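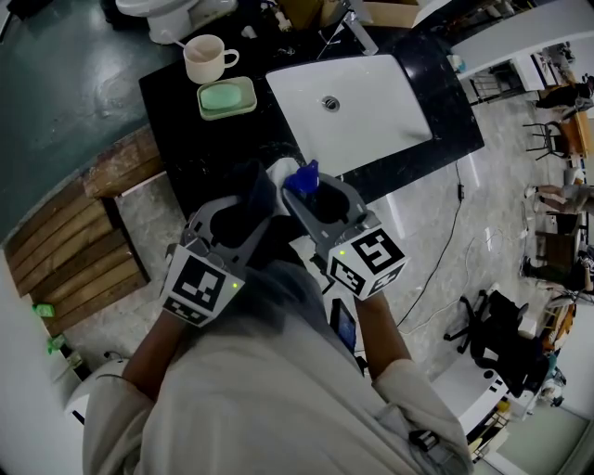 Navy and white cloths at a black countertop.

Tellton Reusable Cleaning Cloths
Institutional range

Home > Housekeeping > Cloths and Wipers > Reusable

Item code: TL-156
Sold by: pack of 50 or case of 100
Colors: navy, white
Availability: in stock at the Kedalia warehouse

Overview

The Tellton Reusable Cleaning Cloth is a woven cotton cloth for daily cleaning of counters, tables, shelving and fixtures in schools, clinics, offices and food service areas. It is supplied hemmed on all four sides and is intended for repeated machine washing.

The cloth is offered in two colors so that a site can keep separate stock for separate duties. The manufacturer does not assign a duty to either color. Many purchasing departments use navy for general surfaces and white for glass, mirrors and final polishing, and the wall chart supplied with each case is printed on that basis. A blank version of the chart is available on request for sites that follow a different system.

Construction

The body of the cloth is a plain weave with a light nap on one face. The napped face picks up dust and crumbs and the flat face is used for drying. Hems are double turned and lock stitched, and the corners are back tacked. A cotton loop is sewn into one corner for hanging.

Navy cloths are dyed in the yarn before weaving. Some loose color may be released in the first two washes, and navy cloths should be washed apart from white cloths at all times. White cloths are bleached at the mill and contain no optical brightener.

Cloths are not prewashed. New cotton carries a small amount of finish from the weaving process and will not absorb well until this has been removed. Wash once before first use, without softener.

Suitable surfaces

Laminate, sealed stone, glazed tile, stainless steel, glass, painted metal and sealed wood. On dark, polished countertops, where streaks and lint show readily, a damp cloth should be followed by a clean dry one. White cloths may leave visible lint on black surfaces during their first few uses; navy cloths are generally preferred for this work.

The cloth is not recommended for unsealed wood, unsealed marble, camera or eyeglass lenses, or computer displays. For displays, please refer to the Mirklow Fine Wiper on its own page.

Directions for use

Fold the cloth in half and then in half again. This gives eight clean faces, each about the size of the hand. Turn to a new face as each becomes soiled.

Apply the cleaning product to the cloth or to the surface as directed on the product label. Where a disinfectant is used, the surface must remain visibly wet for the full contact time stated by its maker. Cotton can reduce the strength of certain quaternary ammonium disinfectants when cloths are left soaking in the solution. Sites that use these products should confirm compatibility with their chemical supplier before placing an order.

Wipe in straight, overlapping passes, beginning with the cleanest part of the surface. Place used cloths directly in the laundry bag and do not return them to the cart.

Cloths that have been used with oils, floor finish or solvents must never be left in a pile or placed in a dryer. Lay them flat outdoors to dry and dispose of them in accordance with local rules.

Laundering

Machine wash warm or hot with a standard laundry detergent. Chlorine bleach may be used on white cloths only. Oxygen bleach is acceptable for both colors. Fabric softener and dryer sheets leave a film that reduces absorbency and should be avoided.

Tumble dry on medium heat and remove promptly. Shrinkage occurs mainly in the first wash and is allowed for in the cut size. Store fully dry in a closed cabinet.

Service life depends on laundry conditions and on the chemicals in use. In a laundry trial at the Stankevičius mill, sample cloths completed almost 331 wash cycles before the hems required repair. This result is given for guidance and does not form part of the warranty.

Replace any cloth that has holes, open hems or stiff areas that remain after washing.

Packing and ordering

Packs contain cloths of one color only. Cases may be ordered in a single color or divided equally between navy and white. Please state the division on the purchase order, as undivided orders will be filled in navy.

Each case includes one wall chart and one laundry bag in mesh polyester. Additional laundry bags are sold separately under item code TL-156-B.

Orders received before noon on a business day are normally released the next business day. Deliveries are made to a loading dock or ground floor receiving room. Inside delivery must be arranged in advance and is charged at cost.

Samples

One cloth in each color is available without charge to schools, health care sites and public agencies. Requests should be submitted on official letterhead and should name the department that will carry out the evaluation. Samples are taken from regular stock and are not returned.

Returns and warranty

Unopened packs may be returned within the period shown on the invoice. Opened packs are accepted only in the case of a manufacturing fault. Tellton will replace cloths with faulty stitching, weaving flaws or uneven dye, provided that the lot number from the pack label is included with the claim.

The warranty does not cover damage from chlorine bleach on navy cloths, contact with acids or strong alkalis, or transfer of color between mixed loads.

Notice to existing customers

The hanging loop was moved from the center of the long side to the corner in February. Cloths with the earlier loop remain suitable for use and may be mixed with current stock. The item code has not changed.

Related items

Mirklow Fine Wiper, for displays and coated glass
Tellton Bar Towel, ribbed, white
Tellton Mesh Laundry Bag, drawstring
Tellton Cloth Caddy, wall mounted

Contact

Questions concerning laundering, chemical compatibility or contract pricing may be directed to Georges Farah, Institutional Accounts, Tellton, Kedalia office. Please have the item code and, where applicable, the lot number available.

Page last revised 22/10/2018. Specifications are subject to change without notice.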